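Arms on the bench, and what I do now

I have worked at Jamton for 14 years, most of that time on the returns and refill side, and people keep asking me what the robots have done to my job. I've answered it badly at two family dinners, so I'm writing it down.

When I started, a refill station was a person, a bench and a sheet of paper. You emptied the kit, wiped each piece, put it back where the sheet said and signed. A good shift was 672 kits for the whole room. Your wrists knew about it by the end.

The first two-arm station came in August. Graham Crabtree ran the changeover, and he was fair about it. He told us which benches were going and when, and he didn't pretend it was only a trial. Of the people on my line, 5 moved to packing, Elsie Bainbridge took early retirement — she had been thinking about it anyway — and I was asked if I wanted to learn setup. I said yes mainly to stay on days.

Setup means laying out the pieces, running the program, and writing down what the arms do with each one. Hayley Oakley trained me. It pays a little more. It is also quieter, and I miss the talking. On the old line you could get through a whole divorce with the person across from you. Now I mostly talk to Thoa Trương at handover, and that's ten minutes if the bus is on time.

The part I didn't expect is how much I watch. My back is better and my eyes are worse. Mahlet Negussie in the office got us an extra break after we complained about headaches, and that has helped.

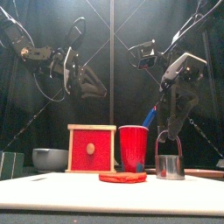 Jamton, back room — January 24, 2018

The right arm has its fingers at the handle of the little metal bucket, and the left one has nothing in its gripper. The red cup with the blue pen thing in it is next to the bucket, then the small wooden box with the red front. I used to handle pieces like these all day without looking at them much. Now I can tell you which way a handle ought to stand before the fingers get to it.

Packing is supposed to get its own station next. The people who moved over there from my line are asking me what setup is like, and I tell them to put their names in early.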